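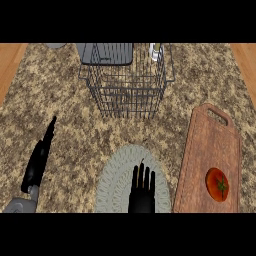 Is one long lens enough for a camera club weekend on the coast, or should I bring a wide one too?

Bring the wide one. Most of what you'll want to shoot on a coast trip is big and close to you, and a long lens alone will have you walking backward into the dune grass all weekend.

Posted in Trips and Outings, 3 replies

Hello everyone, I'm fairly new here and I've been reading the old threads for a month or so before getting up the nerve to write. Our club is going out to Olholm in April for the weekend, 12 of us in two vans, and I'm going along for the first time. I have a 70-300 that I love dearly (it's what I use for birds in the yard) and a little 18-55 that came with the camera and that I haven't touched in ages. The trip notes say to pack light because there's a long set of steps down to the beach, and I'm not as quick on steps as I used to be. The plan is sunrise at the lighthouse, then the cliffs, then a walk in the woods behind the campground if the weather turns. I'm tempted to leave the small lens at home and save myself the fiddling, particularly with sand blowing around. Has anyone done a trip like this with only a long lens? And should I be thinking about filters, or is that getting ahead of myself?

tidepoolgranny

Welcome! I'm so glad you wrote in, and please don't feel shy about asking, we were all new once and a few of us still act like it. I've been to Olholm twice and I'd take both lenses without a second thought. The 18-55 weighs next to nothing, you could carry it in a coat pocket inside a clean sock (I've done that on plenty of trips and it works beautifully). At sunrise you'll be standing on the viewing platform with that huge sky in front of you, and at 70mm you'd only get a slice of it. Later on, when the light gets harder, put the long lens on and pick out the smaller things: the gulls on the railings, the lines of foam, the far headland with the layers of haze behind it. I got my favorite picture of the whole second trip at 200mm, just a strip of wet sand and one wave.

As for the sand, change lenses in the van or with your back to the wind and the camera pointing down, and have the second lens ready with its rear cap loosened before you take the first one off. I plan it so I only swap once in a morning. Wide for the first hour, long for the rest, and then a cup of coffee.

For filters, a polarizer is lovely in the woods, where it takes the shine off the ferns, and you can try it on the water too, but you'll do fine without one your first time out. I'd spend the money on a decent remote release so you aren't poking at the camera in the half dark with cold fingers. And bring gloves, the thin kind. Even in April that platform is bitter before the sun comes up, and I say this as someone who grew up with real winters.

Oh, and the steps! There are a lot of them, but there's a landing with a bench partway down, and the view from the bench is nearly as good as the beach. I've spent a whole morning sitting there with the tripod between my knees and come home perfectly happy.

Fovbridge_Fan

wide is better. I only own a wide

pelican59

I agree with the long answer above, mostly, although I'd add that a tripod matters more than either lens if you're going to be out before the sun. My old one is a Sidia and the legs slip a little, so I hang my bag from the center post, which helps when it's windy (keep the bag low, almost touching the ground, or it swings). Rinse the legs in fresh water when you get home, and do it that same night. I left mine until Wednesday once and the bottom locks had sand ground into them so badly that I had to take the whole thing apart on newspaper.

Also, take spare batteries and keep them in an inside pocket. I came home from my last coast weekend with 772 pictures and kept 8, so don't worry if most of yours turn out plain. Mine were nearly all of the same rock. Do post a few when you're back, I'd love to see the lighthouse again.

Peng Road Shutterbug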